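Bottle Duty

Tuesday was my turn at the robotics club, which means I got the arm for one whole evening and everyone else got to have opinions about it.
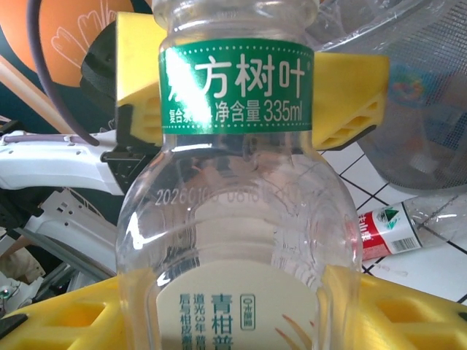
The task this month is called pick, lift, put down. A toddler can do it. I have now spent three club nights on the lift part alone. Our fingers are printed in a bendy yellow plastic with slots in them, so they're supposed to fold themselves politely around whatever you hand them. Đạt Khúc designed this set and is very proud of the slots. I asked him how hard they should squeeze and he said "enough."

Clear bottles are a pain, by the way. The software likes edges, and a clear bottle is mostly a rumor with a label on it. Add one shiny spot from the ceiling lights and the arm starts reaching for the glare.

Kátia Araújo has been keeping our log, and we're up to 1461 attempts since September. She has a column headed "why" that I try not to read. Mine for Tuesday says "closed early" four times and then "closed early, again."

We have five weeks until we take this thing to Rornbridge, where the other teams will have metal fingers and matching shirts. I've moved the closing point back a little and slowed the wrist down. Next up is the turn, where the arm has to rotate with the bottle in its grip. Đạt says the slots will help with that too.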